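Viltedach Tabletop Planetarium

Star projector for living rooms, bedrooms and small classrooms
Made by Cadico, Wonville

If you have ever driven out past the last streetlight, turned off the engine and just stood there with your head back until your neck hurt, you already know why we make this thing. Most of us live under skies that show a handful of stars on a good night, and there are children in our own town who have never seen the Milky Way. The Viltedach won't replace a real dark sky (please go and find one when you can!), but it will put a very good likeness of one on your ceiling, and it will do it while you're lying on the rug in your socks.

The first Viltedach was built by our founder, Bernadette Marchal, for her niece, who had been promised a meteor shower and got a week of rain. That one was a tin can, a bulb and a great many pinholes, and it still lives on a shelf in the workshop. The current model is the fourth, and it's a good deal quieter and a good deal less likely to burn your fingers.

How it works

Inside the globe is a single small white LED and a glass star plate. Light passes through the plate, then through a set of lenses, and comes out as fine, crisp points instead of the soft blobs you get from a toy projector. The plate turns slowly on a little motor so the stars rise and set the way they do outside, only faster. You can choose one full turn in 7 minutes, one in 35 minutes, or no movement at all, which is what most people settle on for falling asleep.

Star brightness on the plate follows the real sky, so Sirius looks like Sirius and the fainter stars in the Little Dipper take a minute to come out as your eyes adjust. We had a few early customers write to tell us the projector was getting brighter through the evening. It was their own eyes doing the work, and we thought that was lovely.

What comes in the box

The Viltedach projector, with its stand
Northern sky plate (already fitted)
Southern sky plate
Constellation lines plate, for learning your way around
Power cord, 7 feet
A printed sky guide, written by Bernadette, with a page for each season
A soft cloth for the lens

Extra plates are sold separately. At the moment we have the Moon in close view, the Andromeda galaxy, and the Maillard plate, which shows the solar system from above with the planets in their proper order and the orbits drawn to scale. Pluto is on it, and so are Ceres and Eris, because we couldn't agree on where to stop and in the end we simply kept going until the plate was full.

Setting it up

Put the projector on a steady, flat surface, low down if you can. The floor is perfect. A coffee table is fine too, but the higher the projector sits, the smaller your sky will be. Tilt the globe toward the ceiling, turn the lights off, and roll the focus ring slowly until the stars sharpen up. It's best to focus on the stars in the middle first and let the edges look after themselves. White or pale ceilings work best. A textured ceiling will do, though you'll lose some of the faintest stars in the bumps.

Give your eyes ten minutes before you decide whether you like it. We mean that. Phones away, hallway light off, and then have another look.

Using it with a group

We hear from a lot of families who have turned the projector into a regular evening, and we've pinched the best of their ideas for the back of the sky guide. Start with the constellation lines, let everyone pick one to be in charge of, then swap to the plain northern plate and see who can still find theirs. October is a fine month to begin, with Pegasus high up and the evenings getting dark early enough for small people. And do have supper first, or at least something simple that can be eaten lying down in the dark. 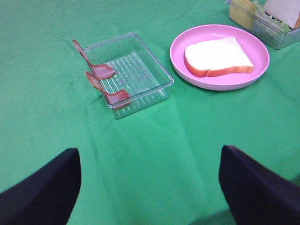 Once everybody is comfortable, put the rotation on its slower setting and read the season page aloud, with a red flashlight if you have one. Younger children usually last through 3 or 4 constellations before they want to make up their own, and we'd say let them. The people who named the old ones were doing much the same thing. If you're running it in a classroom, two projectors at opposite ends of the room will cover a surprisingly large ceiling, and we offer a school price on pairs if you write to us.

Care and cleaning

Dust is the only real enemy. Keep the cap on when the projector isn't in use, and wipe the lens with the cloth from the box, dry, with no sprays. Hold the star plates by their edges. A fingerprint on a plate will show up overhead as a large gray nebula, and while it can be rather pretty, it isn't in any catalog.

Guarantee and repairs

Every Viltedach is covered for 3 years, motor and light included. After that we'll still mend it at our bench in Wonville for the cost of parts and return postage. Please pack it in the original box if you kept it, and put a note inside telling us what's wrong and which plate you were using at the time.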